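Two-arm toothbrush sorting at an open day: how to keep the demo running between visitor groups?
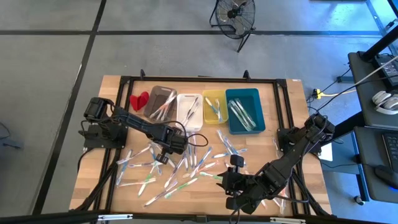

Posted 4/15/19 in Demonstrations and Public Events

We are opening the lab to visitors in October and the bimanual table has been picked as the stop that gets the most time. The task is sorting toothbrushes from a loose pile into four bins along the far edge of the table. Both arms carry parallel grippers. Groups come through at intervals of 10 minutes, and each group gets 8 minutes at the table including the spoken introduction.

The control side is in reasonable shape. In the last bench run we attempted 100 picks and 87 ended with one brush in a bin. The failures fall into two types. Either the gripper closes on two crossed handles and lifts both, or it closes on the bristle end and the brush rotates out of the fingers on the way up. Recovery from the first type is slow. The arm puts both brushes back, usually on top of others, and the pile gets worse.

My questions:

What is a sensible pile density for a public run? With everything dumped in the middle the first minute is mostly failed picks. With the brushes spread out flat, people assume we have laid them out for the robot.

Should both arms work at the same time? We have a shared zone in the middle with a simple lock, so one arm waits while the other is inside it. Visitors at the rehearsal read the waiting as a fault.

How do others reset between groups? At the moment someone tips the bins back onto the table by hand, and this needs the arms parked and the drives disabled. It takes most of the gap.

The clear handles also give poor depth readings under the ceiling lights. I can live with that if there is a cheap fix, but I do not want to change the sensors before October.

Marisa Sorrentino

Graziella Parisi

I ran a similar station at the Lurascombe open day two years in a row, with cutlery the first year and pens the second. Taking your points in order.

Density. Do not start from a full pile. Put out a third of the brushes, in one loose layer with some crossings, and keep the rest in a tray behind the operator. Add a handful when the area thins out, with the arms parked. Crossed handles are fine as long as at least a few brushes near the outside are free on both sides, so the planner always has something to take. If your grasp ranking does not already favor isolated handles, add a term for it. A distance check from the grasp point to the nearest other handle was enough for us. It cut the double picks a great deal more than any work on the gripper did.

For the double picks that remain, do not put them back where they came from. Define a drop area at the near side of the table and release there from low height. They tend to separate when they land, and the main pile is left alone.

Bristle-end grasps. Move the grasp point toward the middle of the handle and reject anything in the last quarter of the length at either end. A toothbrush is light, so you do not need to be exactly at the center of mass, but holding one by the head gives a long lever and a soft contact. If you cannot tell head from handle in the depth image, use color. The bristles are white and opaque and should segment far better than a clear handle.

Arms. Run both, but do not let one stop dead outside the shared zone. Give the waiting arm a short move to a ready pose above its own side, or let it take a brush from its own side even when that is not the best-ranked one. Total throughput drops slightly. Nobody watching will measure that, and a stationary arm next to a moving one does look broken.

Also decide which bins belong to which arm and say so in the introduction. With four bins in a row I would give the left arm the two on the left and the right arm the two on the right. Cross-body placements look impressive and they are where most of our lock conflicts came from.

Reset. Two sets of bins. Swap the full set for an empty one, scatter a prepared handful, and re-enable. Mark the bin positions on the table with thin tape so that the swap does not shift them. If the bins are light, check this even during a run. Ours crept when the gripper touched a rim, and after an hour the place points were off by a finger width. A strip of removable putty under each one stopped it.

Depth on clear handles. Kill the overhead lights directly above the table if they are on a separate switch and use a diffuse lamp from the side. Failing that, lay a matte sheet under the pile. It does not repair the depth on the handle but it gives you a clean plane to compare against, and you can take the height as a constant. With a single layer that is good enough.

One more item. Keep a log of each group's run with the number of attempts and the number binned. Somebody will ask what the success rate is, and it is better to read out the rate for that day than the one from the bench.

jomora_tech

We just use fewer objects. Ten or so and it never jams. The kids like it when they fall on the floor anyway.

Check your e-stop before you open the doors.

grasso_p

I would question the sorting criterion before anything else. You say four bins but not what decides the bin. If it is handle color, print that on a card and stand it where people can read it, otherwise they cannot tell a correct placement from a wrong one and the demo is just arms moving.

On parking the arms for the reset: with drives disabled ours sagged a little and the homing check failed on restart about one time in three, which cost more than the reset itself. Move to a folded rest pose that is mechanically supported before you cut power. At Clukanura they leave the drives enabled in a monitored stop and swap bins from the far side, but that needs a safety-rated stop function and a signed risk assessment. Look at what your controller supports first.

I disagree with the point about the matte sheet. Fingers catch the edge of it. If you use one, run it under the bins and tape it down on every side.

Marisa Sorrentino

Thanks. The criterion is handle accent color, and no, it was not posted anywhere. I have added a card to the list.

I put in the isolation term and the drop area this afternoon. The end-of-handle rejection was already there but was set far too small. The second set of bins is on order. I will try the side lamp before the sheet.

The controller does have a monitored stop, but I have not found out whether it is rated, so for October the plan is a supported rest pose with power off.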